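Taltwood Body & Glass
Walk-through checklist, glass bay and panel storage
Completed 22nd August by Lizeth Guzmán. Copy to Arnulfo Lozano.

Marks: OK, Fix, or Not shown. "Not shown" means I was told it was fine and got no proof.

1. Floor and access

1.1 Walkway clear to both exits — OK.
1.2 Floor dry, no glass chips — Fix. Swept for my visit, by the look of it. There were slivers behind the scrap bin, where the broom doesn't go.
1.3 Scrap glass bin has a lid — Fix. Same comment as April. I was told then that a lid was on order. I would like to see the order.

2. People

2.1 Cut-resistant sleeves and gloves available — OK.
2.2 Sleeves and gloves in use — Not shown. Everyone had them on while I stood there. The pairs on the rack still had fold lines in them, so make of that what you like.
2.3 Eye protection — OK, except Duván Restrepo, who had his on his forehead until he saw me.
2.4 Two people on every windshield lift — Not shown. Hạnh Hà says always. The lift log has 42 entries and 21 of them carry one set of initials.

3. Adhesives and primer

3.1 Tubes in date — Fix. Two Grutine tubes past date, thrown out during the visit.
3.2 Primer cans closed — OK.
3.3 Data sheets at the bench — Fix. The binder is there. The primer sheet is for a product the shop stopped buying.

4. Glass against the body

4.1 Job looked at: 776, blue body, windshield glass.
4.2 Paint near the glass — OK. High gloss, long clean reflections from the overhead lights. I have my doubts about judging paint under those lights, since glare can hide a fine scratch. Check again outdoors before it goes back to the customer.
4.3 Clips along the lower edge of the panel — Fix. Three black ones, and they don't match in shape. Érica Godoy says that is how the part comes. Maybe so, but I want the parts diagram on the job sheet before I sign. 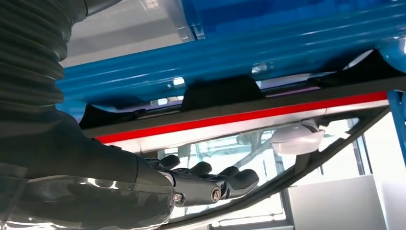
4.4 Glass edges checked for nicks before fitting — Not shown. There is a box for it on the job sheet and the box is blank.
4.5 Cure time written on the vehicle — Fix. "Ready by lunch" is no cure time.

5. Follow-up

Arnulfo to send the parts diagram for 776 and the order for the bin lid. Érica to replace the primer sheet. Lift log to carry two sets of initials from now on, written at the time of the lift.

Section 4 stays unsigned until the diagram arrives.

L. Guzmán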